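Subject: Re: Good practice for simulated gripper episodes
Date: 6 June 2020

> For the Rollov set we plan 3000 episodes. Must we write a rule for
> the wrist view too, or is the room view enough? Grinico asks only
> for the room view.

Hello list,

I think the wrist view needs its own rule. In our guide at Cladach we ask that both finger faces stay visible at the start of each episode, and that the tilt of the view is not corrected afterwards – a rotated room is normal for this view.
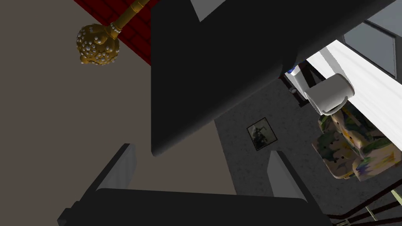 Wrist view in simulation, both fingers in view, mug near the table edge at right.

For objects near an edge, we write the start position in the log, with the version of the room model. In the Ansari set this was missing in 18 episodes and we had to remove them.

My proposal is to add 2 lines to section 2 of the draft. I can send the text in June, if there is no objection.

Best regards from Cladach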